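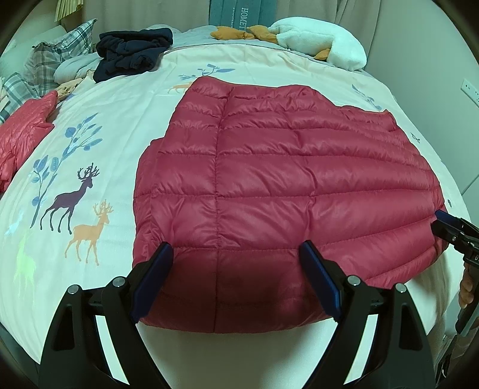 Hollus is a table of how padded winter jackets get folded and put away at the end of the season, one row per attempt. It started as a text file in April, when the closet in Drudorstead needed its lower shelf back, and it got out of hand from there. The garments are the ordinary kind: quilted shells, stitched channels, slippery nylon, a great deal of trapped air. The work surface is a bed, which means there is bedding underneath, and bedding has opinions of its own. A glossy red jacket spread over a white duvet full of antlered deer is easy to find the edges of. A navy jacket on a pile of other navy clothing is a different afternoon, and the surface column was added after one of those.

Version: 2
Last edited: Jun 26, 2019
Rows: 165
Garments: 20
Format: one CSV, one plain text glossary, this README
License: do what you like with it, but keep the README attached

What is in the table

Each row is one attempt at folding one garment. An attempt begins with the garment laid out flat and ends when it is either a bundle or an argument. Abandoned attempts are kept. There are 29 of them and they are the most instructive part of the file.

Columns

garment_id: short code, letter for color, number for order of arrival
shell: shiny, matte, or coated
fill: down, synthetic, or unknown (the care label had been cut out)
layout: front_up or front_down
closure: zipped, half_zipped, open
collar: flat, tucked_under, hood_attached
sleeves: the sleeve position at the start, see below
surface: plain, striped, plaid, or printed
method: one of the four listed under Methods
finished: yes or no
final_shape: brick, roll, wedge, or other
held_overnight: yes, no, or blank if nobody looked
notes: free text, of varying dignity

Sleeve codes

Sleeves caused more edits than everything else put together. Version 1 had a single value called "out," which covered every angle from straight sideways to hanging down beside the hem. It was useless. Version 2 records each side separately, left first, as seen by the person looking at the bed and not as worn. So a jacket with one sleeve angled down and the other stretched sideways is entered as down/side. If you are used to tailoring conventions you will find this backward. Please do not send a correction, several have arrived already. 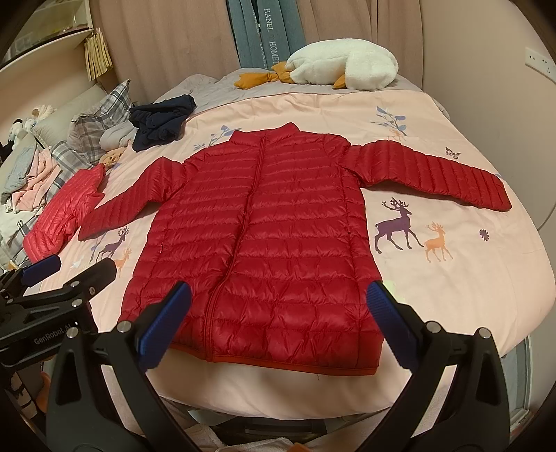

Red quilted jacket, front up, sleeves coded down/side.

When a cuff bunches up, it gets a note and does not change the code. The same goes for loose threads at the hem, which are recorded in notes under "thread" and otherwise left alone. Pulling them is outside the scope of Hollus and has historically ended badly.

Methods

Thirds. Sleeves crossed over the front, sides folded to the middle, then hem to collar in three folds. It looks the way a folded jacket is supposed to look for as long as you keep a palm on it.

Roll. Sleeves in, then rolled from the hem toward the collar, pressing each baffle as you go. Start at the hem. Rolling from the collar end drives the air down toward the zipper pull and you get a sort of fat croissant.

Hadine fold. Front down, both sleeves laid across the back, hem brought up to the shoulders, then folded in half side to side. Named for the apartment building where it was first tried. It makes the flattest brick of the four and also the one most likely to spring open when the closet door shuts.

Lyimo tuck. As for Roll, but the lower hem is first turned back on itself to make a cuff, and the finished roll is stuffed into that cuff. The pocket holds it shut. Shiny shells slide out of it. Matte ones stay put, mostly, and the exceptions are marked in notes.

How attempts were made

The garment was laid out, smoothed by pressing from the middle outward, and left alone for a minute. Then it was folded by one of the methods, without looking at the previous row. Twenty minutes was the limit for any one attempt, a limit that sounds generous until you meet a long coat with a belt. Anything still unfolded at that point was entered as finished = no.

Nothing was compressed with a strap, a vacuum bag, or a knee. The knee rows were removed from version 1.

Garments marked tucked_under had the collar folded beneath the body at the start. This shortens the jacket and makes the top edge uneven, so do not compare their bundle shapes with the flat-collar rows unless you enjoy being wrong.

Known problems

Red is overrepresented. That is a fact about the closet.

The difference between brick and wedge is a matter of mood. A brick is supposed to have two parallel faces. Entries made late in the evening are kinder about this.

The surface column describes the bedding only. Pillows, other folded garments, and piles left near the head of the bed are not recorded, even where they plainly cost somebody elbow room.

Held_overnight is blank for every attempt where the jacket was needed the next morning. It was a cold April.

Fill was never verified. If the label said down, the table says down.

What it is good for

Choosing a method if your shelf is shallow. Settling a disagreement, if both parties accept the definition of a brick. Practicing filters and pivot tables on something with missing values that make sense.

It will not tell you how to store down properly over the long term. Leaving a jacket loosely hung is kinder to the fill than any of the four methods, and the closet in Drudorstead has no room for it.

Changes since version 1

Split sleeves into left and right.
Added surface.
Merged "sausage" and "roll" in final_shape after a long discussion.
Dropped the satisfaction score. Everyone gave everything a 3.
Corrected garment R4, which had been entered as a vest and has sleeves.

Adding rows

Use the same columns in the same order and put your own prefix before garment_id so the codes do not collide. Vests are welcome but need "none/none" under sleeves. Snow pants are not welcome. Send the failed attempts along with the good ones, and leave the notes the way you wrote them, minus the swearing.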